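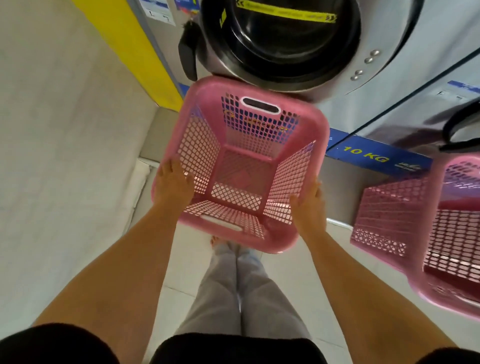 I grew up in Guthrie with a Hills Hoist out the back and a mum who could read the sky better than the bureau. So when I moved into a flat in Godby with a dryer built into the wall, I reckoned I'd made it. Two years and one shocking power bill later, I'm back on the line and loving it!

My neighbour Annag MacRitchie (65, never owned a dryer, never will) put me onto it. She hangs shirts by the hem, jeans inside out, and socks in pairs so she's not hunting for mates at the other end. Her whole load is out before the kettle's boiled. Mine takes two cups of tea, but I get a podcast in and a bit of sun on my neck, and by September the arvo breeze does towels in no time.

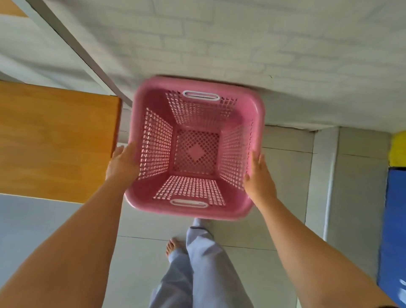 Plenty of holes and a handle slot on two sides: a good washing basket.

The only real argument left in our street is pegs. Annag swears by timber. I'm a stainless steel convert, and the bloke at number 2646 drapes everything over the fence like a savage.

COMMENTS

daz_in_setari: Timber pegs go mouldy up here. Steel all the way.

Merle: Shirts by the hem!! My nan would be proud.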